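Section 4: Setting Up Your Airfield Lighting Monitor

Welcome back! By now you should have the Plallix base unit out of its crate and bolted to the wall of your equipment room, with the door opening freely to the left. If you're still at the crate stage, go back to Section 3 and take your time over it. The steps below go much better with a base unit that isn't moving about.

The monitor watches the edge lights along your runway and tells you when one has dimmed or gone out. We wrote this section with smaller fields in mind, the kind with one paved strip and a modest terminal, and we tested every step at Histeddale during a rather windy November.

Before you begin

You will need the site plan that came with your lighting circuit, the gray commissioning key, and a radio tuned to your local frequency. Plan on 2 people for the whole job, one at the base unit and one out on the field.

CAUTION: The runway must be closed, and the closure notice must be in effect, before anyone walks out to the lights. A quiet afternoon doesn't count as a closure.

CAUTION: Lighting circuits carry dangerous voltage even at the lowest brightness step. Have your qualified electrician isolate and lock out the circuit before you open any fixture.

4.1 Fitting the sensor tags

1. Start at the threshold end and work down one side, then come back along the other. It's a pleasant walk in good weather, and it keeps the tag numbers in an order you'll be thankful for later.

2. Wipe the base of each fixture with a clean cloth. Grass clippings and rubber dust both keep the tag from seating properly.

3. Press the tag into the bracket until it clicks, with the arrow facing the runway centerline.

4. Write the tag number on your site plan, next to the matching light.

Note: One base unit will look after up to 40 tags. If your field has more lights than that, you'll need a second unit, and the two are joined with the Lamrani link cable described in Section 7.

4.2 Pairing the tags with the base unit

1. Come in off the field, check that everyone and everything is clear of the strip, and ask your electrician to restore the circuit.

2. Set the lights to their lowest brightness step.

3. Turn the commissioning key to PAIR and hold it there until the amber lamp starts to blink – you can let go then, and the key will spring back by itself.

4. Leave the unit alone for 12 minutes. We know it's tempting to press things, but each press starts the search over again from the beginning.

5. Compare the list on the display with your site plan. Any tag that hasn't answered is shown with a dash beside it.
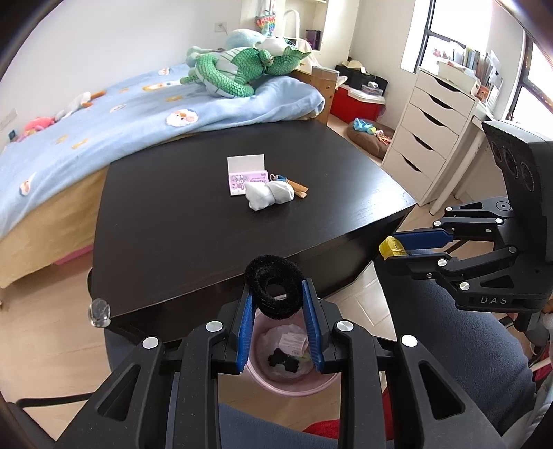 Fig. 4-2. Tape measure and hair tie held in grippers, with basket.

Note: Tags more than roughly 1,000 feet from the base unit may be slow to answer. If the same few keep dropping off the list, fit the taller antenna from the accessory bag and repeat steps 2 to 5.

4.3 Setting the alarm level

1. Open the Alarms page and choose your runway from the list.

2. Pick the Standard profile. Most fields never need another one, though Losinthorpe runs the Coastal profile on account of its sea fog, and you may like to try that if your mornings are similar.

3. Press SAVE, wait for the single beep, and take the key out.

CAUTION: The monitor is an aid to your daily inspection and does not replace it. Keep driving the strip as your operations manual requires.

Store the commissioning key somewhere sensible, along with your marked-up site plan. You'll want both of them again for Section 5, where we connect the monitor to the tower or office display.

Section 4 revised 24 December 2019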